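Water use in shared houses, Hirkholm and Trilldale
Project report, draft 2 – April 21, 2021

Aim was to see if people in shared houses use less water once they keep a diary. 10 houses said yes, six in Hirkholm and the rest in Trilldale. Meter read morning and night for 13 days.

Results. Trilldale houses dropped a bit in week two, Hirkholm hardly moved. One house logged more than 200 litres in a day – washing machine plus visitors, acording to their diary. Left it in.

Problems. Two diaries came back half empty. Meters in Hirkholm are under the pavement and hard to read in rain. Should of asked about showers seperately from baths.

Next time – longer run, fewer questions, start before the Easter break.

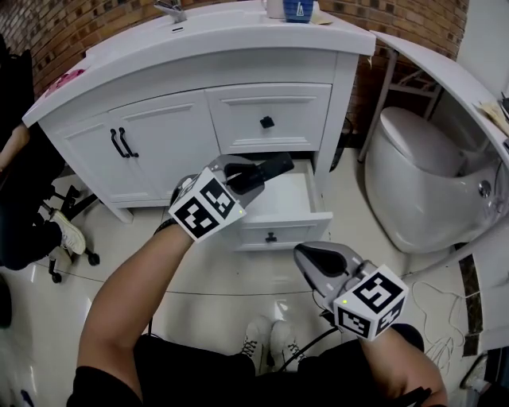

Fig. 1. Bathroom unit with tap, lower drawer open.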